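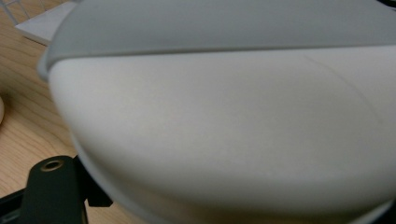 Home Diary Older entries Newer entries About Search

November, late evening

I'm writing this in bed with my feet on a hot water bottle because I want to get it all down before I forget how pleased I am. The kitchen is done! Well, the left side of the kitchen is done. The right side is still a disgrace and can wait.

It started with looking for the big sieve. I took everything out of the bottom cupboard to get at it, and once it was all on the floor I couldn't face putting it back in the same order, so I made a pot of tea and went for it. Out came the baking tins, the jam pan, a stack of plastic tubs (hardly a lid between them) and the fondue set that Elīna Rimkutė left with me when she moved to Hullgate. I rang her to ask if she wanted it back and she shrieked with laughter and said absolutely not, so we ended up talking for an hour with me sitting on the lino, wiping tins with the phone under my chin. She's got a garden now! With a pear tree in it! I'm going up in the spring and we're going to make chutney.

After that I was properly in the mood. I do love white things in a kitchen once they're clean. There's something about a big plain curve with the light on it, all creamy in the middle and going grey where it turns away, that makes me want to stand there with the cloth still in my hand and just look. I did exactly that for far too long. Then I went round all the seams and rims with an old toothbrush and a saucer of bicarb, which is the only way I've ever found to get into them, and I put the radio on loud and sang.

Ju-won Sun came up at teatime to borrow the stepladder and got roped in to do the top shelf. He found a jar of cloves older than my niece and a bag of flour from Mokov's, the shop by the station that closed years ago. Out they went. He also had a very good idea about standing the trays on end in the gap by the cooker, and they fit as if they'd been made for it. I gave him the spare colander and half the ginger cake.

I've filled two boxes for the charity shop. I've kept the Hestton scales even though the needle sticks at 50 grams, as they were Mum's and I know to give them a tap.

Supper was eggs on toast at about 9, eaten standing up so that I could admire the worktop. So much space! I could roll out pastry for the whole street.

Tomorrow, if my back allows: shelf paper, new bulb for over the sink, ring the window man, find somewhere for the jam pan. And I still haven't found the big sieve.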